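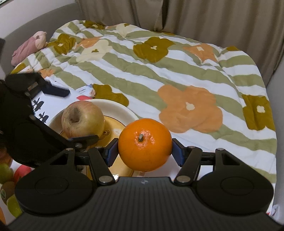
Once a fruit leaves the tree it has no further supply of water. What it holds at harvest is all it will have, and the skin sets the rate at which that is lost. Skin is treated in these notes as a barrier with three kinds of opening: pores, wounds and the point where the stem joins. Citrus peel has two layers, the coloured outer flavedo and the white inner albedo. The dimples in the orange lie over oil glands in the flavedo, and the faint brown scratch lines are the sort of surface mark a grader has to judge. A mark confined to the wax and outermost cells costs little except appearance. A cut that opens an oil gland lets out oil, which kills the cells near it and leaves a sunken patch some days later. The short stem left at the top matters too: a clipped stem keeps the joint closed, while a pulled one may tear the peel and give moulds a way in.

## Water loss

The driving force is the difference in water vapour pressure between the inside of the fruit and the air around it. The inside is taken as saturated at fruit temperature. The outside depends on air temperature and relative humidity (RH).

 rate of loss = k × A × (p_fruit − p_air)

where k is the transfer coefficient for the skin (including the thin layer of still air on it), A is the surface area, and p is vapour pressure.

Points to note:

- Small fruit lose a larger share of their weight than large fruit of the same kind, owing to the ratio of surface to volume.
- Moving air thins the still layer and raises k. The effect is strong at low air speeds and flattens off where the skin itself is the main resistance.
- Warm fruit in a cold room loses water quickly even at high RH. The gap in vapour pressure closes only when the fruit has cooled.
- Washing and brushing remove natural wax. If wax is not put back, k goes up.

Worked case. Air at 20 °C and 50 per cent RH, fruit also at 20 °C. Saturated vapour pressure at 20 °C is 2.34 kPa, so the air is at 1.17 kPa and the difference is 1.17 kPa. Cool both to 6 °C and hold RH at 50 per cent: saturated pressure is 0.93 kPa and the difference is 0.47 kPa. The driving force has dropped to two fifths of its first value with no change in RH. Students often put the whole benefit of cold storage down to slower respiration; a good part of it is this.

## Respiration

Respiration uses sugars and acids and gives out carbon dioxide, water and heat. Within the usual storage range the rate rises by a factor of 2 to 3 for each 10 °C. This factor is the Q10.

 Q10 = (R2 / R1)^(10 / (T2 − T1))

The value is not constant across the range. It tends to be higher at the cold end, and it has no meaning where the tissue is being injured by cold or heat. Quote the two temperatures whenever you quote a Q10.

The heat matters for store design. A full room continues to warm itself, and stacking that blocks air between boxes gives a warm core. The Sturwood practical uses probes at the wall, in the aisle and in the centre of a stack. Take the centre reading as the one that governs shelf life. Logs run for 72 hours from loading; discard the period in which the door was open, and say in the write-up that you have done so.

## Ripening type and ethylene 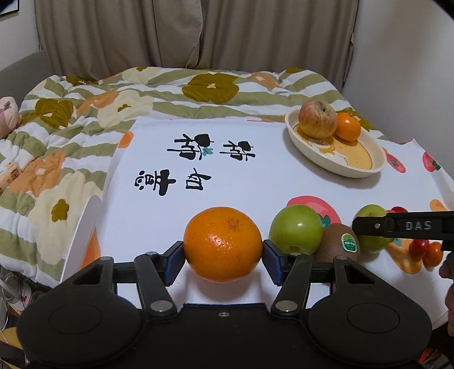 Fruit are divided by how they behave after picking. Climacteric fruit show a rise in respiration together with a rise in ethylene, and will ripen off the plant if picked mature. Non-climacteric fruit show neither rise and do not become sweeter in any useful degree after harvest. The division is a practical one and some species sit awkwardly in it. Apples and kiwifruit fall in the first group and the orange in the second, so the apple standing beside the kiwi on the white board makes a poor pair for storage although both are climacteric. Mature apples can give off a good deal of ethylene. Kiwifruit gives off little until late in its softening but responds to very low amounts from outside, and will lose firmness well before it is wanted. A green skin on an apple is no guide in this respect; some cultivars stay green when ripe.

Oranges respond to ethylene in another way. Chlorophyll in the flavedo breaks down and the peel loses its green, with little change in the flesh. This is the basis of commercial degreening. It alters colour only and should not be described as ripening. The side effects are faster ageing of the button and a higher risk of stem-end rot.

| Fruit | Type | Ethylene given off | Response to outside ethylene |
|---|---|---|---|
| Apple | Climacteric | High | Softening, loss of acid |
| Kiwifruit | Climacteric | Low until late | Rapid softening |
| Orange | Non-climacteric | Very low | Loss of green in peel |

Control measures, in the order they are normally considered: separate rooms, ventilation, lower temperature, chemical scrubbing of the air. Scrubbers are often fitted where separate rooms would have done.

## Chilling injury

Lower is not always better. Tissue held above freezing but below its safe limit may show pitting, browning or failure to ripen, commonly only after it has been brought back to room temperature. Time and temperature act together - a short spell well below the limit can do less harm than a long one just below it. Limits vary with cultivar, growing region and season. Use the sheet issued with the practical in preference to general tables.

## Grading damage in the practical

Each group at Dramlow takes one tray of citrus and sorts on peel condition before any weighing. Use these classes:

1. Sound peel
2. Surface mark, peel not broken
3. Peel broken, dry
4. Peel broken, wet or soft

Handle by the sides and keep fingers off the stem end. Weigh class 1 and class 2 fruit separately and plot percentage loss against time on the same axes. Work in percentage of starting weight, not grams. If the two lines lie within the spread of the replicates, report no difference.

Write-ups go to Sem Van Hecke before the end of May. Include the raw weights as an appendix. RH sensors should be checked against the salt jar before use and the offset noted, even where it is zero.

Reading for next time: controlled atmospheres, sections on low oxygen limits and carbon dioxide injury.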